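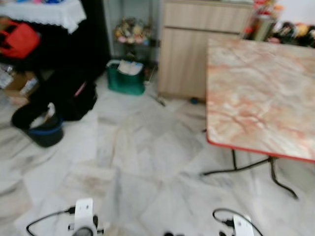 Has the right to hold a standing vigil in Surkier Square been kept?
The council's new bylaw leaves daytime vigils alone but requires a permit for any structure left overnight, and our legal challenge to that second part is still waiting for a hearing.

Progress report to the Akolgo Fund
Period ending August
Prepared by Slavica Krasniqi, grant manager, Saleo Assembly Rights Project

1. Summary

The grant supports legal advice, observer training and record keeping for people taking part in long-running public protest in Surkier. Work on the first two is on schedule. The archive is behind, for reasons set out in section 4.

2. Legal advice

The advice line dealt with 26 enquiries during the period. Most concerned the overnight permit and the use of loudhailers after 9 p.m. We referred seven callers to solicitors. Four of these cases have been closed without charge and three remain open.

Our written submission on the bylaw was lodged in good time. The council has replied to the first part only. It accepts that a banner held by hand is not a structure, but has given no view on banners tied to railings. Our adviser, Adalberto Araújo, has asked for a written answer before the hearing date is fixed.

3. Observer training

Two evening courses were held at the Arkex building, and the handbook was revised after the first. The chapter on police notices was too long and several trainees had missed the part on dispersal orders – it now comes first. We printed 500 copies of the new handbook and have given out 300. The rest are held at the office and may be requested by partner groups.

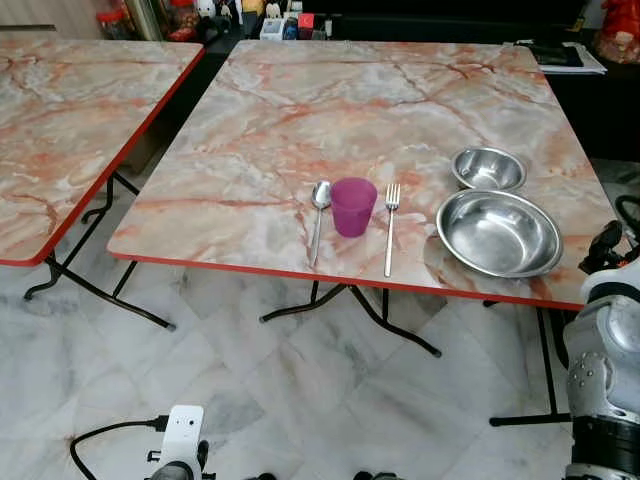 Table with spoon, cup and fork.

Observers attended both marches against the closure of the Surkier ferry terminal. Their notes were shared with the organisers and, on request, with the police liaison office. One complaint was received about an observer who joined in the chanting. The matter was discussed with the person concerned and no further step was taken.

4. Archive

Scanning of leaflets and daily logs from the vigil began late. The lender wished to see the loan agreement changed, and the new wording was not signed until the middle of the period. Logs for the first winter are now scanned. The second winter is held in mixed order and some pages carry no date. We ask the Fund to agree to move the archive deadline to the end of the next period, at no extra cost.

5. Spending

Spending is within budget on all lines except printing, where the longer index added to the cost. We propose to meet this from the unspent travel line.

6. Next period

– Prepare for the bylaw hearing
– Hold one further observer course
– Complete the scanning of the second winter logs

Comments (3)

M. Tull: Is the handbook available in large print? My father would like one.

ferryside: Section 2 should mention that the loudhailer rule was there before the bylaw. Otherwise a fair account.

Saleo office: Large print can be posted on request, please write to us with an address.

Related reports
Overnight permits: our submission to the council
Observer handbook, revised edition
Ferry terminal marches: notes from observers
Lending papers to the vigil archive

Contact us | © Saleo Assembly Rights Project | Back to top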